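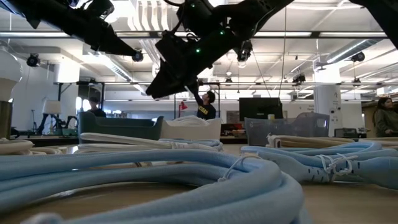 Light blue hoses on the table, one in a laced sleeve.

Slide 1. Handicap scoring for club keelboats. Chepkoech Nzioka, Mollham Sailing Club, Thursday session. Keep the intro under a minute.

Slide 2. Two methods in use at the club. Time-on-distance gives each boat an allowance in seconds per mile. Time-on-time multiplies elapsed time by a factor. Show both formulas. Do not derive them.

Slide 3. Worked case, time-on-distance. Wostar rates 98, Tredex rates 164. Difference is 66 seconds per mile. On a five-mile course Wostar owes Tredex 330 seconds. Pause for the arithmetic.
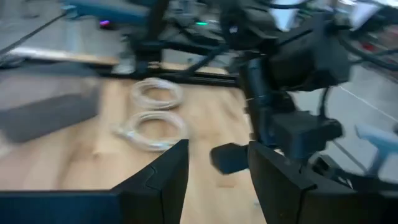 The allowance stays at 330 seconds whether the race takes 75 minutes or twice that. In light air the gap between the boats opens up and the allowance does not grow with it, so the slower boat loses out.

Slide 4. Course length. Use the laid distance from the race sheet, never the GPS track. If the course is shortened, recompute before posting results. Mention the Hutsuliak protest from April if asked.

Slide 5. Questions. Rating sheets are by the door.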